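Ticket 2976 – Screw pick from clear box, low success rate
Product: Drallero gripper, bench kit
Opened: May 4, 2020 by Idrisa Mbwambo, Mfinanga
Assigned: Mwanahawa Obura
Status: Open

Task is to take one screw out of a transparent plastic box and set it on the bench. A new hire does this without training. Our policy fails on 12 of nearly 1000 approaches before contact, which is fine, but most closes come up with nothing between the fingers.

Obura: Is the box position fixed? Which finger set?

Mbwambo: Not fixed. Green fingers, standard. Firmware reflashed, no change.

Obura: Suspect depth. Clear walls return bad values and the planner stops short. Please attach a view from the approach. 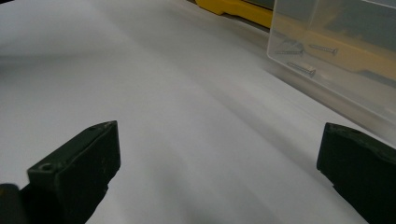

Fig. 1 – Fingers open over white surface, clear box with three screws at upper right.

Obura: Thanks. Box is well off the finger centerline. Rerun with the lateral offset logged, then repeat with an opaque tray. If the tray passes, I will move this to perception.

Mbwambo: Tray run queued. Will update.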